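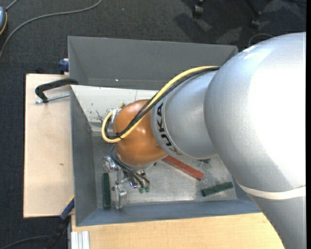
Print this page | E-mail this message
Reading time: 2 minutes

Subject: Re: gray bins, what goes back in them

Hilde De Bruijn wrote:
> I went through the shelf by the door in March and gave up halfway.
> Half the gray bins have loose stuff on the bottom and no label. Do
> we want one kind of thing per bin, or is mixed OK as long as it gets
> written down? Also, are we keeping the scuffed ones? Hustholm has
> the same size new and I could add some to the next order.

Mixed is OK with me for the small stuff. We tried one kind per bin at Nimow and ended up with a wall of bins holding two items each. What I would like is a card on the short side with the bin number and a line saying what is in it. Pencil is fine.

Long pieces are the exception. Bars and anything else that has to lie diagonally to fit should go in the long rack. Otherwise they end up on top of everything and you have to lift them out to see what you have. If one is in use with a mixed bin, leave it there and put it in the rack when you are done.

Keep the scuffed ones. The scuffs are only on the floor of the bin and don't matter for what we store. I would throw out a bin if the rim is cracked or it no longer sits flat. Please don't order from Hustholm yet. There are 13 empty ones under the stairs, left over from the Dewulf move, and I'd like those used first.

Two smaller things:

The list still ends at 1,406. The last label printed was 1,653, so there is a gap that somebody needs to fill in. I can do up to 1,500 if someone takes the rest.

Bins left out on the wooden tables overnight should have a card too, even a temporary one. I put one away last month that was still being used and it took a morning to find it again.

Hilde, if you send me what you have from the shelf by the door I will add it to the list as is. No need to clean it up first. The Giriten bins can wait, they have their own numbers and I haven't decided what to do about that.

E-mail this message | Print this page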